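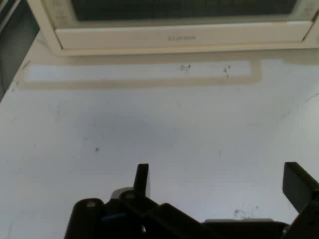 Figure 3. Tabletop in front of the countertop appliance (SUPOR), with a tan rectangular outline and dark specks inside it.

3.2 Residue on work surfaces

Surface marks were divided into two classes: closed outlines and scattered deposits. The outline in Figure 3 is nearly as wide as the appliance front and encloses an area cleaner than the surrounding table. Marks of this form are consistent with an object left in one place, although the object itself was not identified. Specks and faint smudges were coded as scattered deposits. Following Ikeda and Uchida, an outline was recorded as a single mark even where one end had faded. Scuffs were coded separately as wear.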